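Teleoperators wanted – part time, paid, no experience needed

Fortin is looking for people to drive robot arms at our Pinero site. Start in November, some seats open sooner. Read the whole thing before you write to us please, half the emails we get are asking stuff that is in here.

What the job is

You sit at a bench, you hold two hand controllers, the arms copy you. You do a small household or workshop task over and over, the system records it, and the recordings go to the training team. Some days no controllers – you take the arm by the wrist and move it through the task by hand. Both count the same for pay.

Tasks change every few days. Last month it was folding, lids, putting cables in trays. Next up is bench cleanup, sorting small parts and a long block on opening drawers. A good session is boring. Smooth, same speed, no jerking at the end of the reach. If you fumble a grasp you keep going and recover, don't stop and start over, we want the recoveries too. If you drop something on the floor that's a fail, press the red pedal, reset, go again.

Between runs you reset the bench yourself. Put stuff back but not in the exact same spot. This is the part people get lazy with, and the part we check most.

Hours and pay

Shifts are four hours with a break in the middle. Morning starts 8 a.m., afternoon starts 1 p.m. There is a Saturday shift, mornings only, and it fills up first. Minimum two shifts a week, max five. You pick them on the Brireo schedule, we don't move people around without asking.

Pay is $100 per shift. Training shifts paid the same. If the rig goes down on our side and you're sitting there waiting, you still get paid for the full shift. Paid every second week.

We do not pay per recording. We tried it, people rushed, and the data was junk.

Who we want

Steady hands and some patience. That's most of it. We've had good operators who came from sewing, dental labs, gaming, kitchen work. Left handed is fine, controllers swap over. Glasses fine. You need to be 18 or over and able to legally work here. You need to sit for up to an hour at a time, or stand – the benches go up and down, tell us which.

English good enough to read the task card and write a short note when something goes wrong. The notes matter. "gripper slipped on lid, second try ok" is a perfect note. "bad" is not a note.

Not a fit if you get motion sick from screens. About half the tasks are done off the wrist camera view only, no looking over at the bench, and it bothers some people alot. You'll find out in the tryout, no hard feelings.

Where we're at

The first block closed with 3330 usable recordings from 61 operators. The second block is bigger, has more tasks, and adds the new benches at Pinero. Operators from the first block can come back without a tryout, just pick shifts.

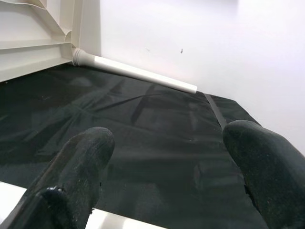

RURKAU, November – Fortin is also taking names for a smaller group at the Rurkau room. Same pay, same hours, fewer seats. Work there is mostly wrist view driving with the two finger gripper, the fingers with the dark soft covering, over a dark glossy sheet. Shiny surfaces throw reflections back at you and judging height gets harder, so we want people who've done at least a few shifts somewhere or who do well on the tryout. Every run at Rurkau starts with the gripper open and nothing in it. Go slow coming down. If you can't tell how far off the sheet you are then back up and come in again, don't guess.

Rurkau people should be able to get there on their own, parking is free but the bus stops early on weekends.

Tryout

45 minutes, paid $25. You get ten minutes of free driving to get used to it, then three short tasks. We look at how smooth you are and wether you reset the bench properly. Speed not scored. You hear back within the week either way.

Wear closed shoes. Hair tied back if it's long, no loose sleeves, no rings on the day you do the by-hand stuff. Lockers in room 639, bring your own lock.

What gets recorded

Arm motion, the cameras on the rig, your notes. Your hands can show up in the by-hand sessions. No faces, no audio. You sign a release on the first day, ask for a copy ahead of time if you want to read it at home.

How to apply

Use the form on the Brireo page. Put Pinero or Rurkau in the first line, or both. Then a couple sentences about any work you've done with your hands, and which shifts you could do. No resume needed, no cover letter. Please don't call the front desk, they can't sign you up.

Tryouts run until the seats are full. If you applied before and didn't hear back, apply again – the old form was losing entries.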